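论坛首页 > 清洁与保养 > 布草与毛巾
导航：最新 精华 搜索 登录

主题：灰色超细纤维毛巾擦白色台面，洗后掉毛

Mokero 发表于 2026年7月22日
前台白色弧形台面，每天用灰色长绒超细纤维巾干擦一遍。新巾前几次正常，洗过21次左右开始留灰色短绒，白台面上很显眼。洗涤40度，中性洗衣液，不加柔顺剂，低温烘干。同批还有几条没拆封，想先弄清是巾的问题还是洗的问题。

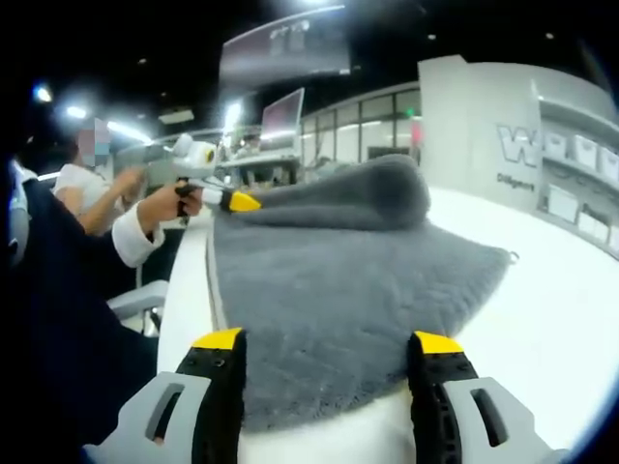
擦的时候对折两次，用平的一面走，卷边朝外。弧面转角处压力不均，绒留得最多。

Flerkon 回复：
先查混洗。和棉织物同桶，棉絮会挂在纤维上，擦的时候再掉下来，看着像毛巾自己掉毛。单独洗两次再比较。

Mokero 回复：
一直单独洗，烘干机是和棉巾共用的。

Flerkon 回复：
那就是烘干机。滤网清了也没用，滚筒里有残絮。改晾干。

Ruwan Ranasinghe 回复：
不同意。棉巾如果是白的，残絮也是白的，楼主说的是灰绒，更像本体断纤。长绒款不适合干擦硬台面，换短绒或华夫格，克重低一点。

Flerkon 回复：
染色巾的浮色会把白絮染灰，颜色不能作依据。拿胶带粘一点，放大看，棉是扭曲的扁带状，涤纶是光滑的细丝。

Thilini Talukder 回复：
补充：折法也有关系。卷边朝外时锁边线蹭台面，断纤多从那里出来。建议卷边折进里面，转角处单独换一面擦。

Mokero 回复：
胶带粘了，两种都有，细丝占多数。先改折法，晾干，一周后再测。

Ruwan Ranasinghe 回复：
两个变量一起改，测出来也分不清是哪个起作用。留一条照旧烘干做对照。

Mokero 回复：
可以，留一条，边上缝线做记号。

联系版主 | 版权所有 | 返回顶部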